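Barell (messaging app)

Barell is a free chat and calling app for mobile phones, made by a small company called Vandau. I've been keeping this entry up since I first put it on my own phone, so forgive me if it gets a bit personal in places!

History

Daithí Daly wrote the first version as a plain text messenger for Ankrah handsets, and voice calls came along in May of the next year. The big rewrite, version 5, was released on 7 Jul 2021 and is the one most people know. It dropped the old Ankrah phones completely (I still have one in a drawer – it only runs the text part now).

Features

You sign in with a phone number, pick a name, and your contacts show up if they use Barell too. Group calls hold up to 90 people, though I've never been on one anywhere near that big. Voice messages can be played at double speed, and I use that all the time with my sister. A single text message can run to 2215 characters, and anything longer gets split in two.

Calls to regular phone numbers go through a separate paid service, Jokia, which you have to switch on under Settings. Jokia covers 148 countries and you pay by the minute. Credit doesn't expire, but you can't move it to another account – I lost a little that way when I changed numbers.

Known problems

Notifications arrive late if battery saver is on. Contact photos sometimes go blank after an update, and signing out and back in fixes it for me. 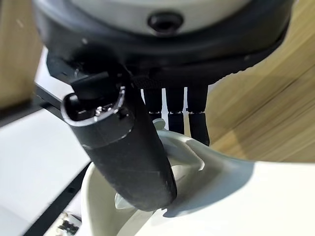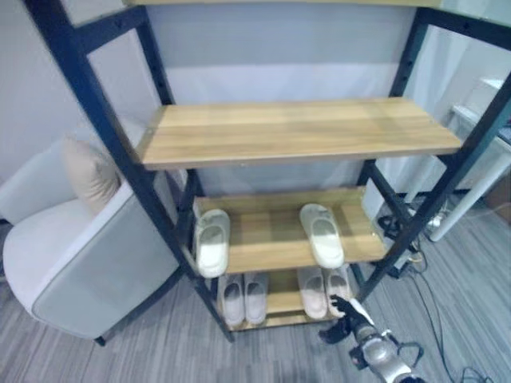

Second picture: slides on a shelving unit with a black metal frame.

See also: Jokia, Vandau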